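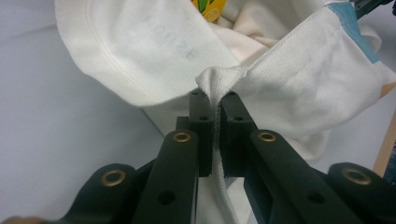 White knit fabric held between the jaws of a gripper.

Watch straps: what we changed and what we still stock

Several customers wrote in after the last newsletter asking why the strap page on the site looks different. We rebuilt it in July. Straps used to be listed by maker, which made sense to us in the shop and to hardly anyone else. They are now listed by width at the lugs, and you can narrow the list by material and by buckle color once you are on the right page.

If you don't know your width, measure the gap between the lugs on the inside, where the strap meets the case. Use millimeters. A strap that is one millimeter too wide can sometimes be squeezed in if it is fabric, but it will wear at the corners. We don't suggest doing it with leather. If your measurement falls between two sizes, write to us with the model name and we will look it up.

Leather

The Illent straps are back in black, tan and dark brown. They are stitched along both sides and come with a plain pin buckle in steel or gold tone. The price is $29 for any color. The long version is the same price and adds enough length for most wrists that run out of holes on a regular strap. The gray one has been dropped. We have a few left in the smallest width and they will stay in the sale drawer until they are gone.

New leather is stiff. Wear it for a week before you decide whether it fits. A number of straps came back this spring as too tight, and most of those customers were happy with the next hole over after we asked them to give it a few more days.

Fabric and mesh

Pirihi makes the one-piece fabric straps that slide under the case. These are the easiest to change, and you don't need to take the back off or press anything except the spring bars. They can be hand washed in cool water with a little dish soap. Dry them flat. Do not put them in the dryer, and take the watch off first, which we mention only because of a repair that came in last winter.

The Revudero mesh bracelet is now sold with the sliding clasp only. The older clasp with the folding catch tended to open when it caught on a coat sleeve. If you have one of the older ones and it has started to slip, bring it in and we will fit the new clasp for the cost of the part.

Sirkonen order

The Sirkonen field watches we told you about are still delayed. The maker has confirmed 60 pieces for us, all with the cream dial. The black dial will follow later and we don't have a date. Everyone who paid a deposit is on the list in the order the deposits came in. You can move your deposit to something else in the shop or have it refunded. Reply to this newsletter and Tayla Costigan will take care of it.

Batteries

Battery changes are still done while you wait, up to 4 p.m. After that we keep the watch overnight. Dive watches always stay overnight, as the seal has to be pressure tested after the back goes on. If your watch has stopped and you are not planning to wear it for a while, have the old battery taken out anyway. Old cells leak, and a leak costs far more than a battery.

Returns

Straps can be returned within 60 days if they haven't been cut or had extra holes punched in them. We will punch a hole for you at no charge, but once it is punched the strap is yours. Send returns to the shop address on your receipt, with the order number written on a slip inside the package.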